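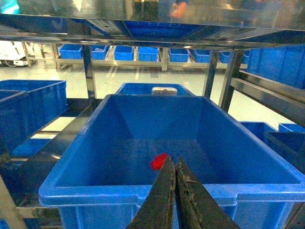 ## 4. Setting up your daily quote

Okay, you've got Tutance installed and your collection imported, so now comes the part I like best – getting one good line to show up every morning with your coffee!

1. Open **Settings > Daily Quote** and switch it on.
2. Pick a source. I started with the Wisten starter pack (1124 quotes, mostly on courage, work and friendship), and I still haven't gotten tired of it.
3. Choose a delivery time. The default is 900, typed without a colon, and yes, you have to type it that way.
4. Set **Repeat after** to 90 days. Anything shorter and you'll keep meeting the same line about oak trees.

**Note:** If a quote has no author, Tutance files it under "Unknown." Please don't guess a name just to fill the box. I did that for a whole weekend in March and then had to undo every one of them.
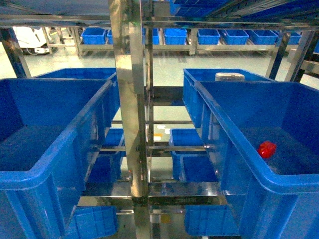
You can fix the author later from the quote's own page, and the change carries over to any list it's on. Accented names work fine too. The Żak theme shows them best, I think, and the bigger letters are easier on my eyes (Pusamberg is prettier, but it squeezes long quotes into a tiny column).

5. Tap **Favorites** and add up to 10 quotes you'd like to see more often.
6. Hit **Save**, then **Send test**. Your test quote should pop up on the home screen.

**Caution:** Switching themes clears your Favorites list! Export it first under **Settings > Backup**, then bring it back in once the new theme is on.

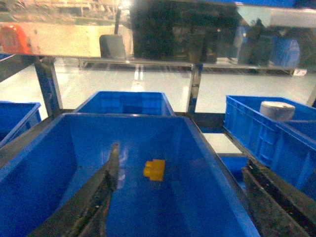 *Posted by the Tutance guide writer | Updated 5/19/26*

### If your quote doesn't show up

Check that notifications are allowed on your phone, then restart the app and send another test. On my old tablet I also had to turn off battery saver – after that it came through every morning.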